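The Case for the Slow Gripper

Every home-built arm I have looked at in the past year has been tuned for the same demonstration. It picks a cube from one side of a table and puts it on the other, and the builder posts the cycle time. Cycle time is easy to measure and easy to improve, and it has very little to do with whether the arm is useful. I think hobby builders should stop reporting it, and should report grip failures on awkward objects in its place.

My own arm lives in a shared workshop, on a bench I split with Tormod Ljungberg. It has six joints, hobby-grade servos in the wrist, better ones in the shoulder and elbow, and a two-finger gripper with a small camera mounted behind it. The controller board is a Pradska, bought used. The frame has been rebuilt twice. None of this is unusual, and I mention it so that readers can judge how far the argument carries to their own hardware.

For the first few months I did what everyone does. I printed 40 mm cubes and moved them. With the acceleration limits opened up, the arm ran 200 transfers in a row and dropped none. I wrote that figure on the workshop whiteboard and was pleased with it.

In March I swapped the cubes for a box of ordinary household parts: bottle caps, a door hinge, several spent light bulbs, a tape measure, a tea strainer. Using the same code and the same speed settings, I ran 40 attempts. The arm failed 39 of them. The one success was the tape measure, which is close to being a cube.

The failures sorted themselves quickly. A few were reach errors from a bad wrist calibration. The rest came from closing too fast on something that was round, slick or light. The first finger to arrive pushed the object, the object moved, and the second finger closed on a place where the object no longer was. A cube forgives this because its flat face squares itself against the finger. A dome does not. It rolls or slides, and if the fingers meet it below its widest point, it is lifted unevenly and tips.

The usual answer is more force and softer pads. I tried both. Silicone pads helped with the hinge and did very little for the bulbs. More force cracked one of them, and I spent the rest of the evening picking glass out of the linear rail. Josiane Riviere, who builds tendon-driven hands at the other end of the workshop, looked at my current logs and pointed out that the servo reached its peak before the control loop had read the position a second time. The gripper was closing blind. No pad compound fixes that.

So I slowed the last part of the close. The fingers travel at full speed until 30 mm of opening remains beyond the expected width of the object, then drop to a crawl. At first contact the loop stops the close and shifts the wrist sideways until the load on both fingers is equal. Only then does it squeeze. The whole sequence makes a transfer several times longer than it was with the cubes, and anyone watching will assume the arm has stalled.

Glass adds a second problem, and it belongs to the camera. My detector finds objects by their outline, and a clear reflector lamp gives it too many outlines to choose from. The rim blurs at close range, the ribs inside repeat as circles, and highlights shift with every small movement of the wrist.

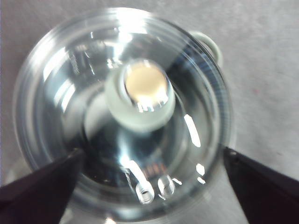

I now ignore the outline for these parts once the arm is near. The detector gets the approach roughly right from a distance, and contact sensing does the rest. Tormod disagrees with me on this point. He would put a polarizing filter over the lens and train on more pictures of glass, and he may get a better result than mine. My objection is that his fix improves one class of object, while a patient close improves every class in the box, including the ones I have not thought to add yet.

There is a fair case against all this. Slow arms are dull, and dull projects get abandoned. A builder who sees a fast transfer on the first weekend is more likely to be building in the second year. I accept that for a first arm. I also accept that some jobs, such as sorting identical parts from a feeder, reward speed and nothing else.

But most people who build an arm at home say they want it to handle things at home. Those things are mixed, badly lit and rarely square. An arm that moves a cube in under two seconds and cannot lift a bulb has been optimized for a room that contains only cubes. We would know this sooner if the standard hobby benchmark included a few objects chosen to be difficult — one round, one transparent, one limp, one heavier at one end — and if builders published the failures by cause.

I have started doing that with my own logs. The format is a plain text table: object, approach angle, finger load at contact, result, cause. It takes a minute to fill in after each run. Tormod is adding his filter results in the same columns, and the tea strainer remains unsolved for both of us, as the handle swings the basket out of line on every lift.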